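skuka-repairs README

Repair log data from the Skuka tool library. Text and tables only in the main download, pictures are in a seperate folder. Read this before you open the CSV, it'll save you an email.

What's in it

1,000 rows, one row per repair job. Not one row per tool. A drill that came back twice is two rows with the same tool_id.
67 columns if you take the wide version. Most people want the short version (repairs_short.csv), same rows, far fewer columns.
notes/ has the free text from the paper job cards, typed up. Spelling left as written.
pics/ small, patchy, see further down.

Where it comes from

Paper cards first. Then a spreadsheet. Then Fotis, which is the booking system we moved to in August and which exports dates in its own odd way (fixed here, day first everywhere). Anything from the card days has source = card. Trust those less. Handwriting, coffee, and one box that lived beside a leaking tap.

Columns people ask about

tool_id: ours, not the maker's. Starts with a letter for the type. D drill, S screwdriver or driver, M mower, K kitchen, X everything else.
maker: copied off the label when there was one. Blank means no label or worn off.
fault_told: what the borrower said was wrong.
fault_found: what the bench found. Often a different thing. Most people who use this data are here for these two.
minutes: bench time, not waiting time. Capped at 3,000 because a couple of mower jobs were left running in the system over a long weekend.
parts_cost: dollars, tax in. Zero means zero. Blank means we don't know.
outcome: fixed, part_fixed, scrapped, returned_asis. No other values. If you find one tell us.
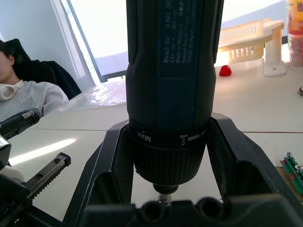 Bosch GO, 3.6V. Label text like this goes in maker and model_as_read.

Labels

Typed exactly as read, so model_as_read is messy. Spaces in the wrong spots, O for 0, that sort of thing. There's a cleaned model column but it was done quickly on a Monday and it shows. Don't join on it without looking. If you do clean it up properly please send it back, we'll merge.

Voltage is its own column (volts). Plain number, no V. Corded stuff is blank, not 240.

Known problems

Mowers are over-represented in spring. Obvious, but somebody will plot it and get excited.
Kitchen gear only got logged after we started taking it. Earlier gaps are not zeros.
Repeat jobs inside a week were sometimes written onto the first card. So repeat counts are low, no way to fix it now.
fault_found = "battery" covers flat, dead, wrong charger and missing. Should've been four codes. Sorry.
2 rows have a negative minutes value. Left in so row numbers match the older release. Drop them.
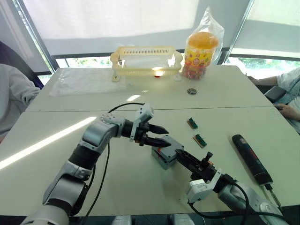
Small grey box on the white table, an arm on each side.

Splits

None. It's a log. The Bittencourt people made a train/test split for their fault guessing thing and you can ask them for it, but it splits by row so the same tool turns up in both halves. If you're making your own, split by tool_id.

Privacy

Borrower names, phone numbers and suburbs are gone. Notes were read through by hand and anything personal swapped for [removed]. If you spot one we missed, don't post it in the issues, use the contact form.

Pictures folder

Not matched to rows. No tool_id on them, don't try. Different sizes, no set angle. Fine for a slide or a poster. 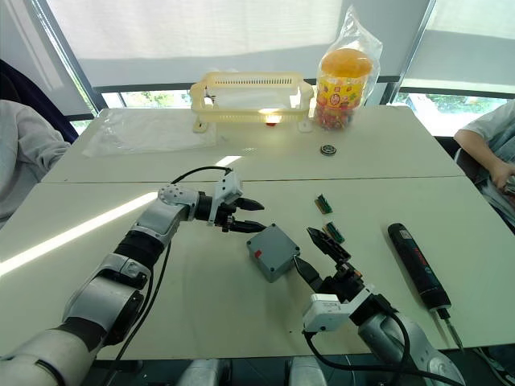
Same table, grey box near the middle.

Licence

Use it, change it, credit "Skuka repair log". Commercial is ok. The Zarico parts price list is NOT covered, that's why part_number is in there but no list price.

Changes

Dates fixed after the Fotis move
Dropped borrower_age, hardly ever filled in
Added source column
Notes typed up for the rest of the mower cards

To do

Split up the battery code
Power board jobs, still in a shoebox
Check the parts_cost blanks agianst the receipts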